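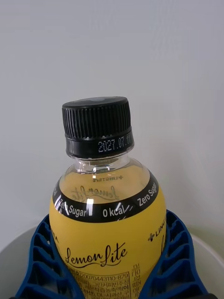

Home Tasks Group, Britville workshop
Bench notebook, April, running entry

8.10 am. Kettle on, arm on, log on. Carrying over from yesterdays page: bottles. Still bottles. Goal for this week is the after-lunch table, meaning everything gets picked up, goes to the right place, no person steps in. Bottles were meant to be the easy bit.

Lemon Lite first because the fridge is full of them. Round body, clear shoulder, black ribbed cap. Blue lattice fingers on, one each side, tips landing just under the black band on the label. Like that height. Higher and you're on the shoulder and the fingers want to ride up toward the neck. Lower and the bowl rim gets in the way of the wrist coming down.

Note for whoever does the grasp planner next: the clear part of the shoulder is a pain. Depth drops out where the light comes through, and there's a bright streak down the front that the segmenter keeps wanting to call an edge. Label's fine. Black band is fine, loads of contrast. So: find the band, go down from the band. Don't bother looking for the top of the liquid.

8.50. Grip force. Set 1 crushed in a bit on an empty, fine on a full. Set 2 fine on both but slow to close. Going with set 2 for now. Lattice fingers wrap better than the old flat pads, no argument there, but they also give when the arm swings, so a full bottle nods. Need to slow the shoulder joint or accept the nod. Slowed it. Added four seconds to the cycle, grr.

9.30. Batch of picks, full bottles only, same start pose, bowl left where it is.
Good: 90
Total tries so far on the sheet incl. last month: 1,052
Haven't split out the old pad tries from that total, so don't anybody quote it as one number. Will split tonight.

Fail types this morning, in no order:
- closed on air, bottle was a couple of cm off where it thought
- one finger touched first and walked the bottle sideways until it met the rim
- good grab, bad lift (bottle tilted, caught the rim on the way up)
- planner just sat there. Restarted it. No idea, log says nothing usefull

The second one bothers me most. A person does it too, you touch one side first and the other side catches up, but your hand feels it and waits. Ours closes both on a timer. Pilus board is supposed to give us contact on each finger seperately. Board is in the drawer. Firmware isn't done. Chase this.

10.15. Date reading. Side quest but it's on the chore list ("check the fridge, chuck what's past it") so having a go while the bottle's in hand anyway. Wrist camera can get the date on this one: white dots on the smooth black band of the cap, 2027.07.11. Last digits wrap round the right side so they come out squashed. First read lost the final 1 completely. Unrolled the strip as a cylinder, second read okay.

Things to handle:
- year first on this one. Milk here is day first. Half the pantry has no year at all. Must not guess.
- dots not strokes. Stock reader hates dots. Blur then threshold, works, ugly.
- the small print block at the bottom of the label has a long number too, 2007044311-879, and the reader grabbed 2007 as the year and told us the drink was out of date by a couple of decades. Ha. Rule: a number with that many digits in a row isn't a date, go look at the cap.
- back of the label shows through the clear bit mirrored. Reader spent ages on the backwards logo. Mask it or flip test.
- most of the small text is Korean, language pack not loaded on this machine. Load it.

So can it sort the fridge? No. Can it read the date off this bottle with somebody having put the bottle roughly under it and told it where to look? Yes, which I'm pleased about for all of ten minutes.

11.00. Tea. Argument at tea about what counts as "can do a chore". Writing both sides down so we don't have it again tommorow.

Side one: if it clears the table once in four goes that's a chore done, a kid clears the table once in four goes as well. 
Side two (mine): chore's done when you can walk out of the room. I still can't walk out of the room. I sat with a hand near the stop button all morning and by 9.30 I could've cleared the table, wiped it, washed up and had the recycling out. The watching is the work. Until the watching goes away we've added a chore.

Middle position, reluctantly agreed: score each run by how many minutes of person it took. Not success rate. New column on the sheet, "minding". Start from now.

11.25. Minding column, first block. Person minutes bigger than robot minutes, because resets. Every fail costs a walk round the bench, stand the bottle up again, wipe the fingers, press go. Resets are most of it. If it could stand up its own fallen bottle we'd be somewhere.

Tried that. Bottle on its side, fingers from above, lift, rotate wrist, put down. Comes down on the edge of its base and goes over. Every time bar one. Round things rolling is a whole problem by itself, park it.

12.40 pm. Lunch, real table this time in the kitchenette. Didn't run the arm on it, just wrote down what was there and marked each one with what I'd trust it to do today.

Drink bottle, full, upright: yes with minding
Drink bottle, empty: maybe, lighter touch needed, see 8.50
Bottle lying down: no
Bowl: grasp the rim, yes, put it in the dishwasher rack, no
Fork: no, not off a flat table
Serviette: ha
Crumbs: different machine
Esky lid: two arms
Tomato sauce bottle: yes but sticky, and then everything after it is sticky

That's the honest state of it. Shop floor looks better on paper. The Quintana people want totes unloaded, same bottle over and over, same pitch, same light, and for that I'd say we're close enough to quote. They gave 185 an hour as what they'd call useful. We're well short of it at the slow shoulder speed. But it's a number and the parts don't move around, and no one leaves a bowl in the way.

Kitchens are the hard version. Same bottle, but next to a bowl, a bit off, someone's put the cap back on crooked, light from the window moved since morning. Everything I fixed at 9 was half wrong by 1.

1.30. Re-ran with the blinds up. Shoulder glare moved, as expected. Band detector held. Good. Keeping the band detector. It does mean we've got a detector for drinks with a black band though, and I know how that reads. Try the plain water bottles next, no band, clear all over, dreading it.

2.15. Left finger looks to have a small split at the base of a cell. Not sure if it's new. Marked it with a paint pen to see if it grows. We've got one spare pair from Nanero and then it's print our own. Supplier's print life figure is 1,000 closes, we're past it on this pair I reckon, so fair enough. Start logging closes per pair, not per arm.

2.50. Unscrewing a cap. Shouldn't have. The ribs give good purchase for a person but our fingers are way too big for it and there's one arm, so what holds the bottle? Jammed it in the vice with a rag. Fingers slipped round and polished the cap. Gave up in under ten mins. Needs a proper cap tool or a second arm. Off the list until there's money.

3.30. To do, mine unless someone grabs it:
- split the old tries out of the total
- per finger contact, Pilus firmware, actually ring them
- cylinder unroll into the main branch, it's only on the laptop
- Korean pack
- minimum clearance from bowl rim as a setting, it's hard coded at the moment, my fault
- buy plain water, a slab
- minding column on everyone's sheets incl. the Quintana rig
- finger split, check in the morning against paint mark

4.05. Last run of the day, let it go with me across the room and hands in pockets. Picked, lifted, nodded, placed. Picked the next, placed. Third one walked sideways into the rim and I went back over. Two and a bit. Arm parked, air off, compressor drained.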